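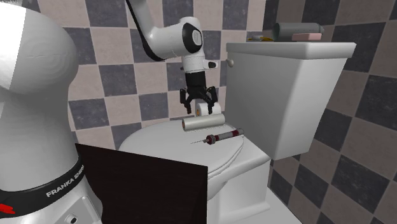 Fig. 4 – Arm with gripper, fingers pointing down

Section 7: Setting up a bout night on Plurnico Ringside

Read this before you touch the tablets. Whole job takes under an hour if the venue wifi behaves. It won't always.

This section covers the scoring side only: bout card, judges' tablets, round clock, results sheet. For ticketing see the box office guide. For the big screen see Section 9.

What you need

Control laptop with Ringside installed, charged, charger in the bag anyway
Three judge tablets plus the spare
Clock box and bell lead
Router (the gray one, not the venue's)
Printed bout sheet, signed by the supervisor
Pens. Paper scorecards. Always.

7.1 Loading the bout card

1. Open Ringside and pick New Event. Give it the venue name and nothing fancy, eg Dorkarholm Hall. Slashes in the name break the export.

2. Choose the rule set. Pro, amateur or exhibition. You can't change this after the first bell, so check it against the signed sheet and not against the poster.

3. Import the card file. If the matchmaker sent a spreadsheet, save it as CSV first. Columns have to be in this order: bout number, red corner, blue corner, weight class, rounds, round length.

4. Read every line out loud to someone holding the printed sheet. Names, corners, rounds. Corners get swapped more than anything else.

5. Fix mistakes in the Card tab, then press Lock Card. The padlock turns green.

Note: a locked card can still take a substitution. Card > Bout > Substitute. Needs the supervisor PIN. Do not delete the bout and re-add it, the numbering shifts and the tablets lose their place.

Note: title fights. Tick the Title box or the results sheet leaves off the sanctioning line. At the Troldale show we missed this and Anoma Roy had to reprint the lot at midnight.

7.2 Router and tablets

1. Plug the router in under the control table. Wait for the solid light.

2. Connect the laptop by cable. Wifi works for the laptop but don't.

3. Turn on the tablets one at a time. Each one asks for a pairing code. Codes are on the laptop, Devices > Pair. They run out after 7 minutes, just ask for a new one.

4. Name each tablet by seat – Judge A, Judge B, Judge C. Not by the judge's name. Judges rotate, seats don't.

5. Send a test score from each seat. 10–9 red from A, 10–9 blue from B, 10–10 from C. Check all three show up in the right column on the laptop.

6. Clear the test scores. Scores > Clear Test. If the button is grayed out you are in Live mode already, go back to Setup.

CAUTION: Never put the tablets on the venue network. Every phone in the building is on it by the second fight and scores will arrive late or twice.

If a tablet won't pair: switch it off, count to ten, switch on. Still nothing, forget the network on the tablet and join again. Still nothing, use the spare and put tape on the bad one so it doesn't come back out next Tuesday.

7.3 Round clock and bell

1. Connect the clock box to the left USB port. Right one works too but the cable wont reach on the short table.

2. Set round length and rest. These come from the card, but look at them. Womens bouts and amateur bouts on a mixed card often differ and the importer takes whatever it is given.

3. Set the ten-second warning. Clapper or buzzer, ask the supervisor which.

4. Do one full dry round with the bell live. Warn people first, it's loud.

5. Agree hand signals with the referee for time out and time in. Only the timekeeper's finger goes on the pause key.

CAUTION: Don't pause for a knockdown. The count runs on the timekeeper's hand and the round clock keeps going. Pausing here is the most common error in the incident log and it can't be undone after the round closes.

7.4 Running the bouts

1. Press Go Live. Screen border turns red.

2. Select the bout, confirm both corners, press Arm. The bell now starts the round.

3. At the end of each round the judges have 60 seconds to enter and send. Watch the three dots. A dot that stays hollow means no score in yet.

4. Hollow dot after 60 seconds – send a runner for the paper score. Type it in under Manual, initial the paper, keep the paper.

5. Point deductions go in from the laptop only. Confirm with the supervisor before the next bell.

6. Stoppage: press End Bout, pick the result type, enter round and time. Time is elapsed, not time left. Check it twice.

7. Print. Supervisor signs. Then and only then it goes to the announcer.

7.5 Error codes you'll see

400 – card file has a bad line. Usually a comma inside a name. Open the CSV, take it out, import again.

473 – two devices claiming the same seat. The spare was left paired from last time, most likely. Devices > Unpair, then pair the right one.

Anything else, write down the number and carry on with paper. Do not reinstall during a show.

7.6 Closing down

1. Export results, both formats. Copy to the stick.
2. Unpair all tablets.
3. Paper cards in the envelope, seal it, supervisor signs across the flap.
4. Laptop last. Let the Helmy backup finish before you shut the lid, there's a little bar at the bottom right.

Corrections to this section go to Anjana Rathnayake. Next revision is due in November, so send them before then.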